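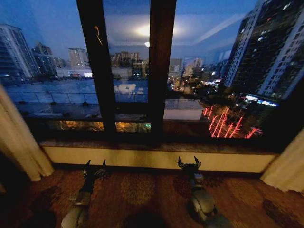 TV Help > Game Shows

Is tonight's Trunorex a repeat?
trirkunholm12, September 3, 2024 - 2 comments

The guide says new, but I know I saw this final in February.

Safavi
Repeat. Check the episode number - 110 is old,

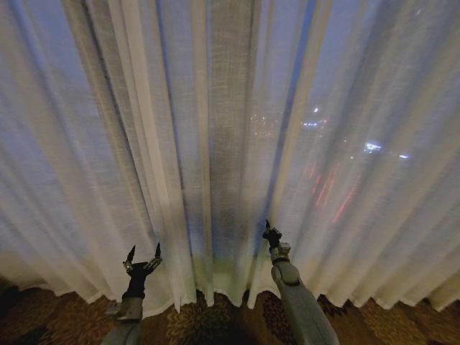
121 is the new one.
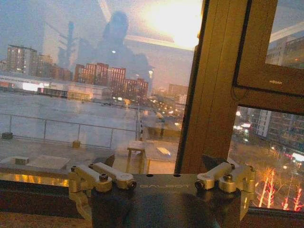
jesside
My guide gets it wrong too. I only watch once there's a city at dusk out the window, so I stream it later and read the episode page first.

Share (12)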